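Gripper Trials - Working Group Minutes
Last updated: 13 July 2021

Attending: Thanakorn Chuensuk (chair), Ratree Kaewkla (minutes), two from controls, one from purchasing who left after item 2 with the budget still in his hand.

1. Previous minutes
Accepted. Thanakorn asked that "the arm sulked" be replaced with the fault code. Ratree has done so under protest.

2. Delel fingers against Tosgate fingers
Both sets have now finished the pick-and-place run on the plush food set, 515 attempts each. Delel dropped 40 and Tosgate dropped 30. Purchasing took this as a win for Tosgate. Controls pointed out that Tosgate had its run after the grip force was retuned and Delel had its run before. Purchasing asked why anyone would do it in that order. The minutes record a silence.

Agreed: Delel gets a second run on the new settings before anyone uses the word "winner" in an email.

3. Soft objects
Long discussion. Plush toys forgive a bad approach angle, so both sets look cleverer than they are. Thanakorn wants hard items added. Ratree said that hard items were added in spring and that is how we came to own one fewer bowl. Thanakorn wants hard items that bounce.

Action: Ratree to draw up a list of hard items, none of them ceramic.

4. Wrist camera
The Prallach camera stays for now. The picture goes blocky wherever something dark meets the white tabletop, and small print on labels can't be read. Controls blames the compression setting. The vendor's manual blames the cable. The cable has been changed twice and is starting to take it personally.

Action: controls to record one session at the lowest compression the controller will accept and report how much disk it eats.

5. Controller
Thongsuk have quoted 1,487 for the controller upgrade. The quote does not say whether this includes the license, and their reply to that question was a brochure. Item held over to August.

6. Any other business
Finger changes still take too long. The hex key belongs in the drawer under the bench - the drawer with HEX KEY written on it. Whoever has it can put it back without giving a name.

Thanakorn asked for one view from the wrist camera to go in with each set of minutes, so that item 4 stops being argued from memory. Agreed.
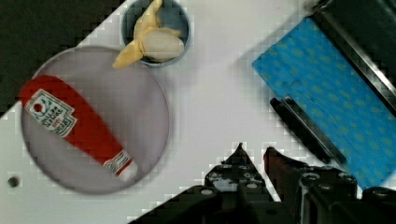
Next meeting in August, same room, once the second Delel run is done. Please read the run notes beforehand, including the part after the table.

Recent minutes
Force retune and what it broke
Choosing a plush set
Wrist camera mounting, second attempt

Contact: Ratree Kaewkla, minutes | © 2021 Gripper Trials Working Group | Back to top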